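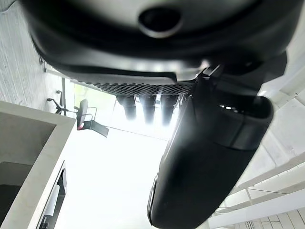 Bedaron Home Curtain and Blind Survey: data card

Contents: 2370 rows, one per window, in a single CSV file
Maintainer: Lungile Ngcobo
Last revised: 11 May 2020

What the file holds

Each row is one window in a home in Steston. Householders filled in a form about what hangs there, how it was put up, what they paid for it and whether they would do it the same way again. The columns are:

window_id: a plain number, no meaning in the order
room: bedroom, kitchen, living room, bathroom, other
covering: curtain, roller blind, Roman blind, shutter, none
fixing: rod, track, tension wire, hook and loop, unknown
heading: clip rings, tab top, eyelet, pencil pleat, blank for blinds
lining: yes, no, unsure
drop_cm: length from the fixing to the hem, as measured by the householder
made_at_home: yes, no, partly
cost: what they say they spent
happy: 1 to 5

Where it came from

Siyabonga Joubert wrote the form and Pui-shan Su typed up the paper copies. We had hoped to get past 2000 windows and we did, mainly thanks to a few very keen households who did every room and the shed. Those households are marked in the column "many_windows". I would drop them before working out any averages, but the choice is yours.

What I don't trust

The drop. People were asked to measure in centimetres and a fair few plainly used inches. A living room curtain of 84 is an inch figure, I'm sure of it, but I can't prove it for every row and I have not corrected any. Anything over 200 in a kitchen also deserves a hard look.

The cost. "Home-made" curtains are reported as wonderfully cheap. Hardly anyone who owned a sewing machine counted it, and plenty left out the rod as well. If you plan to write that making your own saves money, this file will happily agree with you, and I wouldn't believe it.

The happy score. Very few people give a low mark to something they spent a weekend hemming. Themba Khumalo thinks the scores are still fine for comparing one heading with another. I have my doubts, as clip rings were mostly chosen by people who had already made up their minds about them.

Lining. "Unsure" is a common answer and probably an honest one. Leave it alone and don't fold it into "no".

What is missing

Colour and fabric. Both were on the first draft of the form and came off in February after the trial run, where "cream" covered everything from white to mustard. The Gumede notes file has the trial answers if you want to see the mess for yourself. Rented homes are thin on the ground too, so the file says little about people who aren't allowed to drill.

Using it

Read window_id as text or some programs will strip the leading zeros. Blank cells mean the question was skipped. A zero in cost means the person wrote zero, which may be a hand-me-down or may be wishful thinking.

Please don't merge this with the older Broron list. The room names look alike but "other" there includes kitchens.

Corrections go to Lungile, with the window_id and what you think is wrong. Jacobus Khumalo keeps the paper forms and can check a row against the original, though the handwriting doesn't always settle the matter.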